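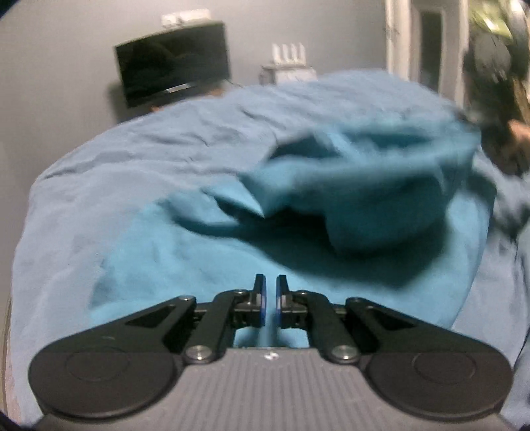
A teal blanket on the light blue duvet, bedroom at the Jollness open day.

By Jingyi Yao
March

Jollness opens its home-care training house to visitors twice a year, and I went along for the morning session with Junhao Yin, who knew the way from the bus. The house is on a side street behind the old Sanier building. There is a sign-in sheet in the hall and a rack for shoes. Coffee is in the kitchen until 11.

The house teaches people who are going to work in other people's homes: making beds, sorting laundry, putting a closet in order. Visitors go through in groups of 20 and can stay in any room as long as they like. We spent most of our time in the bedroom.

The bed has a light blue duvet, and the handling practice is done right on top of it. A teal blanket is a fair thing to learn on. It goes up in a big fold and the air gets under it, and then the corner comes down somewhere other than where you wanted. The course handout says to find two corners before lifting anything. I tried this at home later and it does save time.

The handout is 39 pages and costs nothing. The bed section is short. The part on clothes is longer and better, with a page on seams that I had not seen anywhere else — find the long seam first, lay it straight, and work outward from it to the sides.
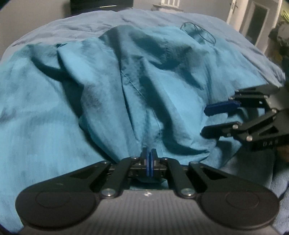 Thin clothes

Turquoise cloth on a pale blue bed shows its creases well, and a heap like this one has plenty of them. The seam down the middle is the line to look for. Cords are a separate matter. The handout wants any loose cord moved clear of the cloth before the first fold, and tied ones undone.

Junhao asked about fitted sheets and was told they are a second-month subject.

Getting there

Take the Tsolakis line to the end and walk back one block. Street parking is free before noon. The stairs to the bedroom are steep and there is no elevator. Sign up ahead at the front desk or by phone, as the morning groups fill first.

341 shares
20 comments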